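**jindemell-questions**, a pile of things people ask about sexuality and puberty when they don't have to sign their name.

Maintained by Naveed Dhanial, Kadusby. Last touched in November, and it shows.

## What's in it

There are 740 short questions, written in plain English by adults who came to the Jindemell evening sessions on sexual health and identity. Each one was typed up from a paper slip. Handwriting was a problem. Where I couldn't read a word I put `[?]`, including one slip that is `[?]` from start to finish and has been kept out of respect.

Of these, 414 have a reply attached, drafted by me and checked by a nurse educator who crossed out most of my jokes. The rest are unanswered, either because they repeat an earlier question or because "is my uncle weird" is outside our scope.

## Columns

| column | contents |
|---|---|
| `qid` | row number, with gaps |
| `topic` | one of 28 labels, see below |
| `question` | the slip as written, spelling and all |
| `reply` | text, or blank |
| `tone` | `worried`, `curious`, `cross`, `unclear` |

`tone` is my own guess. Please don't train anything important on my guesses.

## Topics

The labels started as a tidy list and grew. `coming-out`, `attraction-changing`, `labels-do-i-need-one` and `talking-to-parents` are the big ones. `puberty-late` and `puberty-early` come mostly from parents asking on behalf of a child, usually announced as "asking for a friend's child." `misc-2` exists because `misc` got full.

A question has exactly one topic, even when it plainly wants three. If a person asked whether they could be bisexual and also whether the parking was free, it went under `labels-do-i-need-one`. (The parking is free after six.) 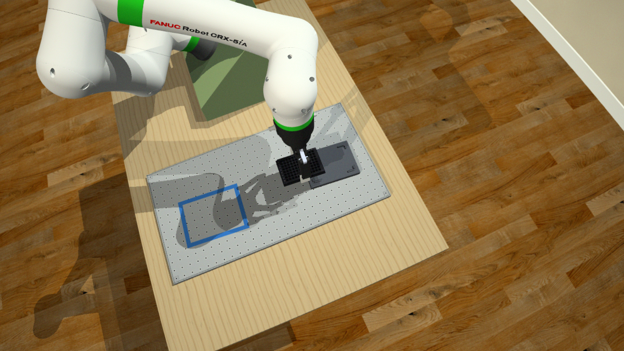
Replies run from one line to about 900 characters, which was the limit of the form we used at the time. A few end rather suddenly for that reason. I have finished the sentences but not the thoughts.

## What was taken out

Names, streets, schools, employers, and a very thorough description of somebody's landlord. Slips that mentioned harm to a person were handled separately and never entered this file. If you think you recognize yourself in a row, send me the `qid` and I'll delete it, no questions asked. That's where the gaps in the numbering come from.

## Known problems

- The Wednesday group was older and chattier than the others and is overrepresented in every topic except `apps`.
- Curly quotes survive in half the rows. I lost a weekend to this and stopped.
- `maksymiv_split.csv` is the old split. Use `jatanau_split.csv`, which has the duplicates removed. Most of them.
- None of the replies are medical advice. Several are barely advice.

## Using it

Fine for research, teaching, and checking whether your help page answers what people really ask. Not fine for guessing anyone's orientation, and please don't write to me with a plan to do so.

Corrections by pull request. Keep the original spelling in `question`, however much it hurts.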